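상자에 넣는 일
공유 작업실 '스케마르드'의 로봇팔은 반년째 물건 하나를 상자에 옮기는 법을 배우고 있다
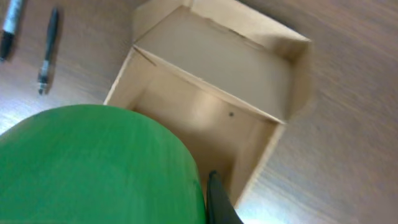
손목 카메라로 본 작업대. 초록색 원통과 두 칸으로 나뉜 골판지 상자.

로봇팔의 이름은 구데타다. 누가 지었는지 물으면 작업실 사람들은 서로를 가리킨다. 기계에 이름을 붙이면 정이 들고, 정이 들면 부품값을 따지지 않게 된다는 것이 나디야 드미트리우의 지론인데, 정작 공용 장부에 '구데타 간식비'라는 항목을 만든 사람이 드미트리우다. 그 항목으로 산 것은 서보모터 5개와 윤활제였다.

스케마르드는 예전에 인쇄소였던 건물 2층에 있다. 1층은 자전거 수리점이고, 계단은 두 사람이 마주치면 한 사람이 되돌아 내려가야 하는 폭이다. 회원들은 퇴근 후에 하나둘 올라와 불을 켜고, 커피를 내리고, 어제 분명히 조여 두었다고 믿는 나사를 다시 조인다. 목공을 하는 사람도 있고 신시사이저를 고치는 사람도 있지만, 지난겨울부터 가장 넓은 작업대는 구데타 차지가 됐다. 목공 쪽에서는 이 점에 대해 아직 할 말이 많다.

시작은 소박했다. 치부조르 바시르는 책상을 치워 주는 팔을 갖고 싶었다. 그의 책상을 본 사람이라면 누구나 이해할 만한 소망이다. 처음 계획서에는 펜은 펜꽂이에, 나사는 서랍에, 컵은 싱크대에 가져다 놓는다고 적혀 있었다. 두 번째 계획서에서 싱크대가 빠졌다. 세 번째에서는 서랍이 빠졌다. 지금 작업실 벽에 붙어 있는 네 번째 계획서는 한 줄이다. "물건을 집어서 상자에 넣는다."

"줄일 만큼 줄였다고 생각했어요." 바시르의 말이다. "그런데 '집어서'가 제일 어렵더라고요. '넣는다'도 만만치 않고요."

팔의 뼈대는 3D 프린터로 뽑았다. 관절 하나를 출력하는 데 밤이 꼬박 걸렸고, 아침에 와 보면 관절 대신 플라스틱 국수가 한 접시 담겨 있는 날도 있었다. 제어 보드는 그리스툼이라는 작은 공방에서 나온 것을 쓴다. 설명서는 두 쪽이고, 둘째 쪽은 첫째 쪽의 정오표다. 리가 비테가 이 보드를 골랐다. 비테는 싸다는 이유를 먼저 댔고, 나중에는 단순해서 좋다고 했고, 요즘은 그 이야기가 나오면 물을 마시러 간다.

소프트웨어는 비테가 '아르넬'이라고 부르는 프로그램이 맡는다. 손목에 달린 작은 카메라가 보는 것을 받아서, 사람이 미리 시범을 보인 동작과 견주어 다음에 어디로 움직일지 정한다. 그러니까 구데타를 가르치려면 누군가 조종기를 잡고 같은 동작을 반복해야 한다. 집고, 들고, 옮기고, 놓는다. 지금까지 저장한 시범은 816번이다. 그중 쓸 수 있는 것은 399번이라고 한다. 나머지는 어떻게 된 거냐고 물었더니 비테가 잠시 천장을 보았다. "재채기요. 전화도 왔고요. 음왕기가 조종할 때는 대체로 음왕기 때문이고요."

음왕기 상은 억울해한다. 그는 조종기를 잡은 사람 가운데 가장 빠르고, 그것을 장점으로 여긴다. 문제는 구데타가 그의 속도를 배웠다는 데 있다. 1월 한 달 동안 팔은 물건을 상자 쪽으로 나르는 것이 아니라 거의 배달하듯 던졌다. 그 뒤로 상은 시범을 보일 때마다 옆에서 드미트리우가 박자를 세어 주는 처지가 됐다. 느린 왈츠라고 한다.

카메라를 손목에 달지 천장에 달지를 두고도 한동안 말이 많았다. 천장에서 내려다보면 작업대 전체가 보인다. 팔도 보이고, 대개는 팔만 보인다. 정작 손가락이 물건에 닿는 순간은 팔뚝에 가려진다. 손목에 달면 그 순간이 코앞에 있다. 대신 물건을 잡고 나면 그 물건이 시야를 턱 막아선다. 냉장고를 안고 계단을 내려가는 사람의 시점과 비슷하다. 스케마르드 사람들은 그 계단에서 실제로 그렇게 해 본 적이 있어서, 이 비유를 설명할 필요가 없었다.

결국 손목 쪽이 이겼다. 초록색 원통을 쥐면 화면 왼쪽 아래는 통째로 초록이 되고, 검은 손가락은 끝부분만 비죽 올라온다. 상자의 가까운 모서리도 원통 뒤로 숨는다. 사람이라면 고개를 빼서 넘겨다보겠지만 구데타에게는 뺄 고개가 없다. 남은 정보로 짐작하는 수밖에 없고, 짐작이 틀리면 상자 벽을 들이받는다.

상자 이야기도 해야겠다. 상자는 이 프로젝트에서 교체 주기가 가장 짧은 부품이다. 처음에는 기타우 모하메디가 집에서 아크릴 상자를 가져왔는데, 투명한 벽은 카메라에게 없는 벽이나 마찬가지였다. 팔은 자신 있게 벽을 통과하려 했고 벽은 협조하지 않았다. 다음은 철제 쿠키 통이었다. 소리가 굉장했다. 1층 자전거 수리점에서 올라와 괜찮으냐고 물을 정도였다. 그래서 골판지로 왔다. 골판지는 싸고, 조용하고, 부딪혀도 원한을 품지 않는다.

인쇄가 없는 상자를 고집하는 데에는 사연이 있다. 한때 택배 상자를 재활용했더니 아르넬이 상자 대신 송장 스티커를 외워 버렸다. 스티커가 있으면 거기로 갔다. 모하메디의 노트북 뒷면에 스티커가 있다는 사실은 그날 오후에 모두가 알게 됐다.

칸막이는 모하메디의 생각이다. 한 칸짜리 상자에서 성공률이 조금 오르자 그는 다음 날 바로 두 칸짜리를 들고 왔다. 사람들의 표정이 어땠는지는 적지 않겠다. 그의 논리는 이렇다. 상자에 떨어뜨리는 것은 중력이 해 주는 일이니, 어느 칸에 넣을지를 골라야 비로소 기계가 한 일이 된다. 맞는 말이라서 더 얄밉다고 비테는 전한다.

작업대에는 펜이며 마커도 올라와 있다. 언젠가는 구데타가 집어야 할 물건들인데, 지금은 주로 비테가 메모하느라 쓴다. 펜은 가늘고 나뭇결 위에서는 그림자와 헷갈리기 쉽다. 초록 원통을 먼저 고른 것은 그 반대이기 때문이다. 크고, 둥글고, 나무 상판 위에서 못 알아보기가 힘든 색이다. 그런데도 가끔 못 알아본다.

내가 찾아간 저녁에 팔은 새로 학습한 버전으로 시험 중이었다. 드미트리우가 왼손을 비상 정지 버튼 위에 올려놓고 오른손으로 김밥을 먹었다. 팔은 천천히 내려갔다가, 무슨 생각이 났는지 조금 올라왔다가, 다시 내려갔다. 방 안의 대화가 끊겼다. 줄자를 들고 지나가던 목공 쪽 회원도 멈춰 섰다. 다 큰 어른 여섯 명이 숨을 죽이고 플라스틱 손가락을 쳐다보는 광경은, 설명하자면 좀 민망하지만, 그 자리에 있으면 전혀 민망하지 않다.

첫 시도는 가까운 칸에 들어갔다. 환호가 나왔고, 모하메디가 목표는 먼 칸이었다고 알려 주었다. 두 번째는 칸막이 위에 걸렸다. 비테는 이것을 실패로 적었고 바시르는 절반의 성공으로 적자고 했으며, 표에는 결국 물음표가 들어갔다.

돈 이야기를 꺼내면 다들 다른 숫자를 댄다. 비테의 장부로는 모터와 보드, 카메라까지 합쳐 약 227유로다. 프린터가 뽑아낸 국수와 사람들의 저녁 시간은 넣지 않은 값이다. 같은 돈이면 책상 정리함을 좋은 것으로 여러 개 살 수 있다는 지적은 이미 여러 번 나왔고, 지적한 사람은 매번 바시르의 파트너였다.

바시르의 책상은 어떻게 됐느냐고 물었다. 그는 구데타를 만드느라 나온 부품과 공구를 당분간 거기에 쌓아 두고 있다고 했다. 다음 버전에서는 손가락 끝에 고무를 덧댈 예정이다. 고무는 이미 사 두었는데, 책상 어딘가에 있다고 한다.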